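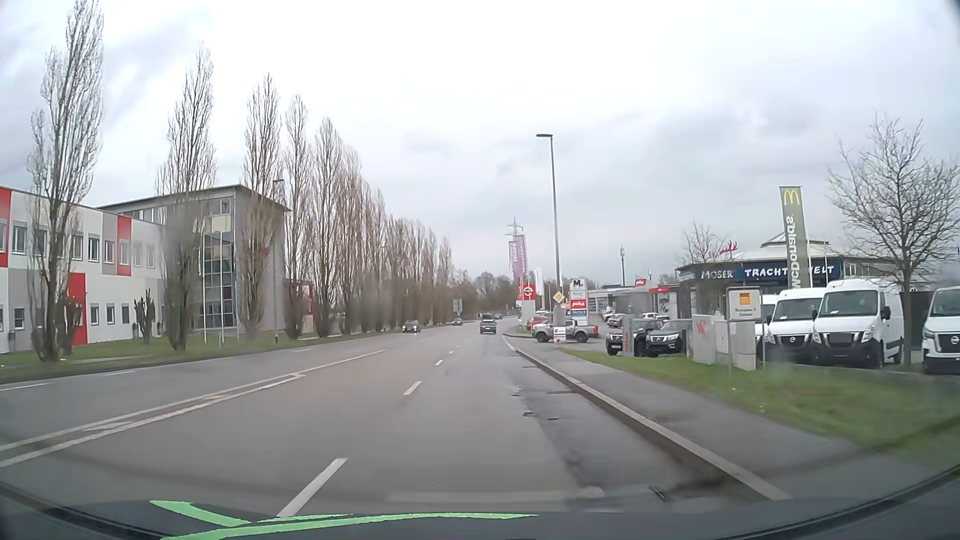 Small gauges, big tanks: a visit to the level-measurement people in Trullolville

December 14, 2022

Ask a dairy operator what keeps them up at night and you'll hear about levels long before you hear about recipes. How much is in the tank? Is it foam or milk? Will the pump run dry during the rinse? I spent two days in Trullolville with people who think about those questions all day long, and I came home with a notebook full of sketches and a new love for the humble level sensor.

The plant belongs to Gelbridge, which makes yogurt drinks and a very good sour cream. Its balance tanks are short, wide and busy. Product comes in from the pasteurizer, sits for a few minutes and goes out again to the fillers, and the level bounces the whole time. For years the tanks used float switches, one high and one low. A float is easy to understand and cheap to replace, but it has a hinge, and a hinge in a yogurt tank is a place where yogurt likes to live.

In August the plant swapped the floats on 3 of its tanks for continuous probes made by Zidus, a small firm across town. The probe is a polished rod that hangs down from the lid. Electronics in the head send a pulse along the rod, the pulse bounces back when it meets the surface, and the time it takes gives you the level. No hinge, no moving parts, nothing for the product to cling to except one smooth piece of steel. I love this kind of thing. You could explain it to a kid with a flashlight and a mirror!

Foam is where it gets fun. Yogurt drinks foam like crazy, and a thick layer can soak up the pulse or send back a false echo. The Zidus answer is to look at the whole returning signal and sort the weak echo of the foam from the stronger one of the liquid underneath. Setting that up took patience. The crew filled a tank, wrote down what the sight glass said, looked at the echo curve on a laptop, changed the threshold a little and did it again (and again, and again). By the second evening the display and the sight glass were agreeing to within a few millimeters, even with a good head of froth on top.

Cleaning is the other half of the story. Every tank gets a hot caustic wash and an acid rinse, and the spray ball throws liquid everywhere, including straight at the probe. Early on, the display would jump to full during the wash and trip an alarm. The fix was a small one: the rod was moved about 300 millimeters farther from the spray ball, and the controller now averages the reading over a longer stretch while a cleaning program is running. The alarms stopped.

What does the plant get out of it? Steadier flow, mostly. With a real level reading the outlet pump can speed up and slow down gently, where the floats only let it start and stop. The fillers like that. The operators like it too, and they've taped a printed trend chart to the control room door, a beautiful flat line with one ugly spike that everybody enjoys explaining to visitors.

It isn't the right tool for every vessel. The cream silo, which holds 1000 gallons and has a big agitator in the middle, still uses a pressure transmitter from Kassab mounted flush at the bottom. A rod hanging anywhere near those paddles wouldn't last a shift. The flush transmitter does need a density value to turn pressure into level, and someone has to change that value when the fat content changes. The crew keeps the numbers on a laminated card next to the panel.

Next on their list is the rinse water recovery tank, which still has its old floats.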